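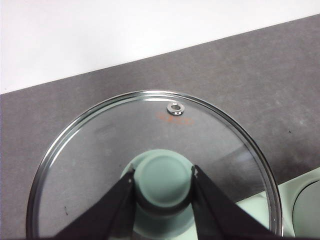
Chapter 4
Selling a Place: How Tours Get Named, Priced and Filled

My first job in tourism was handing out wet-weather ponchos on the ferry dock at Lurkcombe. I was terrible at it. I gave the big ones to the small people and ran out of mediums before the second sailing, but I did get to stand next to the ticket window all summer, and that's where I learned most of what's in this chapter (the rest I learned by losing money, and we'll come to that in Section 4.3).

What I noticed at the window was that people hardly ever asked what the tour was. They asked how long it took, whether there was a bathroom, and if they'd be back in time for lunch. The brochure had a whole page on the old harbor wall, with the date 1493 in gold letters, and I don't remember one customer bringing it up. They bought the two-hour trip when they had a late lunch and the one-hour trip when they didn't!

So before we get into pricing, I want you to get used to thinking about a tour as a piece of somebody's day. It has a start, an end, a spot where they get hungry and a spot where the kids get bored. Your product has to fit in with breakfast, parking, naps, and the other thing they've already booked.

4.1 The name on the ticket

Let's start with names. When I set up my own little company, Rorow, we ran one walking tour and called it The Heritage Experience. It sold badly. We changed it to The Harbor Walk and Boat Ride, kept the same route and the same guide, and bookings picked up the same month. I can't prove the name did it, as we'd also moved our sign closer to the bus stop (always write down what you change and when, please, I'm begging you). Still, a visitor could now read the ticket and know there'd be walking and there'd be a boat.

A good name gets the visitor most of the way to a picture of the day. You can put the pretty words underneath. 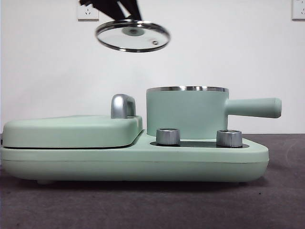
Alby Baxter read an early draft of this section and told me I was being too hard on pretty words, that plenty of guests at Prudach booked the sunset trip purely for the way it sounded, and that a plain name would have left half those seats empty. Fair enough! I'd only say that "sunset" is doing a very practical job there, too. It tells you what time the boat goes.

4.2 How many seats?

Now the part students usually want to skip. Say your boat holds 15 people and it costs you $500 to run one trip, with fuel, crew and insurance all thrown in. If you sell every seat, each one has to bring in a bit over $33 before you've made a cent. If you only sell 10, each one has to bring in $50. Same boat, same bay, same sandwiches.

Most beginners set their price from the full boat. I did it myself, and I spent a whole November wondering where the money was going. Work from the boat you'll really have on a gray morning out of season, then see whether anyone would pay that. If they wouldn't, you have a few choices: a smaller boat, a shorter trip, fewer sailings, or a partner who already has guests looking for something to do. The Kopecký guesthouse case at the end of the chapter follows that last route, and it gets messy in ways I think you'll enjoy.

Before you read on, grab a brochure for any day trip near you and find the departure time, the return time and the full price for two adults. Keep it handy, as we'll be marking it up in Section 4.3.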